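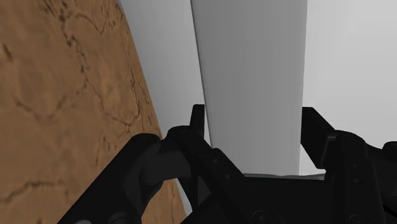
Work this period went into the grasp planner and the simulator tooling around it. The planner now picks approach poses from wrist camera depth alone, without reading object positions out of the simulator state. Close to the target, the wrist view is mostly flat gray surfaces, with a cracked brown surface along one side, and the old segmentation step often merged a plain gray panel between the fingers with the pale surfaces next to it. The replacement works on depth edges first and uses color only to break ties. It has been the default on the main branch since June.

Search this site Enter keywords

Home | Projects | Reports | Software | Contact

Work package 2: Perception

The edge-first segmenter was run on the full Prundcombe set of 209 simulated tabletop layouts. It returned a usable target mask in all but 78 of them. Most of the failures are thin, flat objects seen nearly edge-on, where the depth difference across the boundary is smaller than the noise we add to the rendered depth. We plan to keep the noise as it is. Lowering it would improve the score but would move the simulator further from the sensor we intend to use at Clitville.

Andor Virág rewrote the mask filter so that the fingers are removed using the joint readings. The earlier version used a fixed cutout and left a strip of fingertip in the mask whenever the fingers were partly open.

Work package 3: Planning and control

The planner was split into two stages. The first proposes grasps and the second checks each one against the arm's joint limits and the table. Both stages can be replayed from a log, so a failed run can be stepped through without starting the simulator again. The log format is described in the Illés tooling notes and will stay fixed until the end of the project.

A hold check was added after the lift. It compares finger width and wrist load against the values stored at closing, and stops the arm if either one drifts. The check runs at 100 Hz on the same machine as the controller.

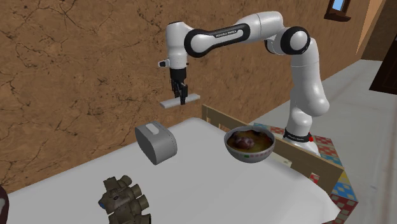 Simulated arm holding a flat gray bar above the table. The other objects are left on the table as obstacles for the planner.

One problem remains open. When the bar is gripped near its middle it can sit at a slight tilt, and the planner still treats it as level when it works out clearance for the next move. A fix that estimates the tilt from the wrist camera is written but has not been merged. It adds a delay before each transfer that we would like to bring down first.

Changes to the plan

The move to hardware at Clitville is held back until the tilt fix is merged. Staff time has been shifted from scene building to the planner to cover this. The total budget does not change, and no new equipment is requested.

Next period

Merge the tilt estimate and rerun the Prundcombe set. Add thin objects to the training data for the segmenter. Deliver the replay tool to Cirnell with a short user guide. Begin calibration of the wrist camera at Clitville once the rerun is complete.

Related items
Cirnell: interface notes for the replay tool
Prundcombe layout set, release notes
Illés tooling: log format
Previous progress report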